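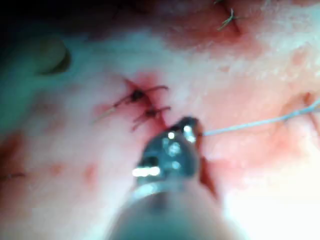
Wrist view, needle driver at the incision, thread running off to the right.

lhadgu
Posted 1 November 2024
Kirnance results with the wrist camera added to the policy input: 487 training demos, 104 test throws. Failures went from 21 to 8. Same network, same action space.

domanski_t
Which failures went away? If it's thread tension, I'd credit the higher resolution near the jaws.

lhadgu
Mostly regrasps.

shim_mj
Not convinced. The driver covers part of the incision in that view, and there's strong glare lower right. Did you run wrist only?

lhadgu
Yes, in May. Worse than both cameras together.

domanski_t
Then report it. Two cameras against one doesn't isolate viewpoint.

lhadgu
Fair. I'll add the row to the table.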